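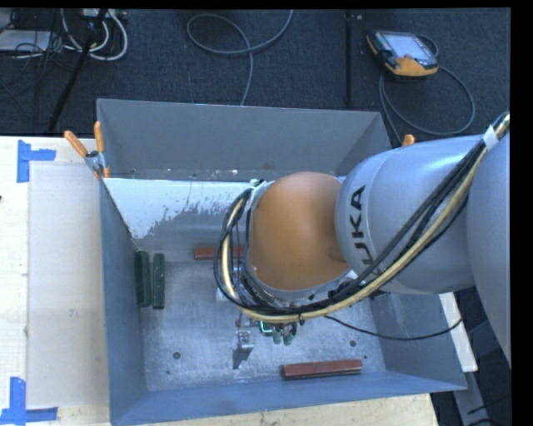
Does anyone know if they're still filling the Grunalau reservoir this spring? They are, but slower than planned, going by the notice at the town office.

Posted by nazma_d, February, 2 min read

I drove up there last week and the old road is already closed. The sign says 30 megawatts once both turbines run, and 620 acres under water at full level. My aunt's orchard sits just past the line, so I've been reading everything I can find!

kshabalala: Slower is fine by me. The farms downstream on the Do still need their summer share, and I haven't seen a written promise on that.

hendrik_db: It's in the permit – page 164, minimum release all year. People keep saying there's no promise and there is one.

kshabalala: Read it. "Except in drought." So, no promise when we'd need it.

hendrik_db: Ok, fair, I skipped that bit. I still think we're better off with the dam than with the floods we had.

haewon: Any word on the fish ladder? Griet said it got pushed to phase two.

nazma_d: Same thing I heard. Meeting's at 7 pm in the school gym, I'll ask (and bring a sweater, it's freezing in there).

We use cookies to improve your visit. Accept / Settings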